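Small parts, and where they go

Solenoids, like socks, are sold in sensible numbers and found in ones. Mine lived in a coffee can until the wires had braided themselves into something a sailor would admire – 5 minutes of picking for each one freed. Now they get tipped onto a bright tray with a raised edge before any sorting starts. Black wires and little white plugs show up well against yellow-orange, and a dropped nut has less chance of a new life under the bench. Lift by the metal body, never by the leads.

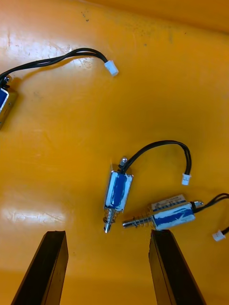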